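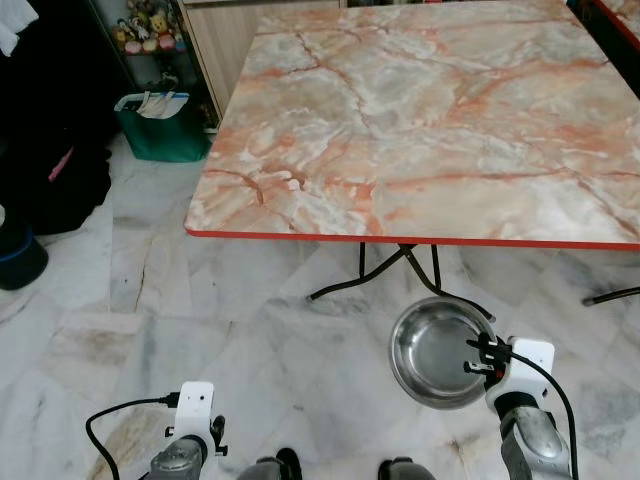 One respondent in the Pemer survey objected that a bowl on the floor is a bowl out of place, and that no tidying guide should treat it otherwise. We doubt this. Of the 800 homes in the Lirnedlow returns, 20 kept bowls at floor level by habit, and Ogundipe counts all of them as clutter without asking what they were for.

Figure 1. Steel bowl on a tiled floor, by the front edge of a folding table.

The Custwood scale does no better -- it scores the floor and the tabletop separately, then adds the two as if they meant the same thing.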